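Frequently Asked Questions: Renting a Studio or Bench at Burau

Last updated April 29, 2022

Burau is a shared work building with private studios on the upper floors and a large open workshop at street level. These are the questions we get most from people thinking of renting, and from renters in their first few weeks. If yours is missing, write to Dima Aoun at the front office.

Applying and moving in

How do I apply for a space?

Fill out the form at the front office or ask us to mail you one. We need your name, a phone number, a short note on the kind of work you do, and the hours you expect to be here. There is no fee to apply. We reply to everyone, including people we can't offer a space to right now.

What is the difference between a studio and a bench?

A studio is a room with a door that locks. A bench is a fixed spot in the open workshop, with a lockable cabinet nearby. Bench renters share the sinks, the lighting and the floor space between benches. Studio renters can use the open workshop too, but only at the unassigned tables.

How long is the wait?

It depends on what you want. Benches come up fairly often. Studios with a window can take most of a year. You can rent a bench while you wait for a studio and keep your place on the list.

Can I see the space before I sign?

Yes. Call ahead and someone will show you what is open. We ask that you see a studio in person before you sign for it, even if you have rented one here before, as the rooms vary quite a bit in shape and light.

Do you offer short leases?

Bench leases run for a minimum of 3 months. Studio leases run for a year. After the first term, both go month to month unless you ask for a new lease.

Rent and payment

What does it cost?

A bench is $423 a month. Studios are priced by size, and the largest one, on the Nassar Street side, is $1,405 a month. Heat, water and trash pickup are included. Power is included for benches. Studios have their own meters and you are billed for what you use.

Is there a deposit?

One month's rent, paid when you sign. You get it back within 30 days of moving out, less the cost of any repairs. Paint on the floor is not a repair. A hole in the wall bigger than a screw hole is.

When is rent due, and what happens if I'm late?

Rent is due on the first. You can pay by check, card or bank transfer. If you know you are going to be late, tell the office before the due date and we can usually work out a plan. If we don't hear from you by the tenth, we add a late fee and send a letter.

Will my rent go up?

We review rents once a year, in February. Any change takes effect when your current lease ends, and you will have it in writing at least 60 days before that.

Using the building

What are the hours?

Studio renters can come and go at any time with their key card. The open workshop is closed overnight, from 11 p.m. to 6 a.m. The front office is open mornings only, and you can leave a note in the drop box the rest of the day.

What about noise?

Hand tools and small power tools are fine at any hour the workshop is open. Anything louder, such as a table saw or a grinder, has to stop at 8 p.m. Music should be on headphones in the open workshop. In a studio, keep it low enough that it can't be heard with your door shut.

How should I treat the tables?

Use a mat or a board under anything sharp, hot or likely to stain. Cutting straight onto a tabletop is the most common cause of damage. Wipe the surface down with a damp cloth when you finish, and don't use solvent on it, even a small amount.
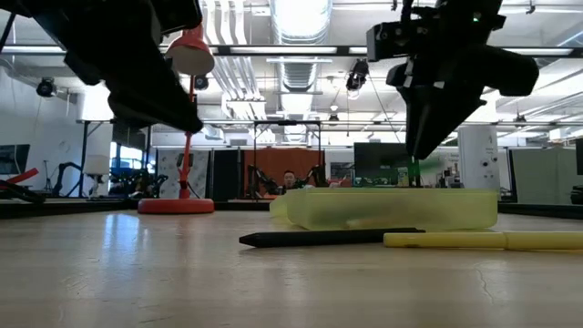
If you notice a scratch or a loose edge, report it even if you didn't cause it. Small marks are filled and refinished during the yearly shutdown, and reporting one doesn't mean you will be charged for it. You may also bring your own table into a studio, as long as it fits through the door without taking the door off.

Can I bring in my own equipment?

In a studio, yes, if it runs on a standard outlet. Anything that needs a special circuit, a vent or a water line has to be approved first. In the open workshop, your equipment has to fit on your bench or in your cabinet when you leave for the day.

What isn't allowed?

Open flame, spray paint outside the booth, and any work that makes a strong smell for more than a few minutes. You can't sleep in the building or use it as a mailing address for a household.

Where do I put deliveries?

Grullier, the courier most of our renters use, leaves packages on the shelf by the back door. Please pick yours up within 4 days. Freight and pallets need to be booked with the office, as the loading bay only takes one truck.

Can I have visitors or teach a class?

Visitors are welcome when you are here with them. Classes are limited to studio renters and need a note on the calendar a week ahead. You need your own liability coverage to teach.

Leaving or making changes

How much notice do I need to give?

Thirty days for a bench and 60 for a studio, in writing. Email counts.

Can I share or sublet my space?

Two people can share a studio if both names are on the lease. Subletting is allowed for up to three months, and the office has to meet the person first. Benches can't be sublet.

What if I lose my key card?

Tell us right away so we can turn it off. The door system is from Zetix and a new card takes one business day to set up. The first replacement is free.

Who do I call after hours?

The emergency number is posted inside the front door and on the back of your key card. Use it for leaks, power failures and doors that won't lock. Heating complaints can wait for the office unless the building has no heat at all.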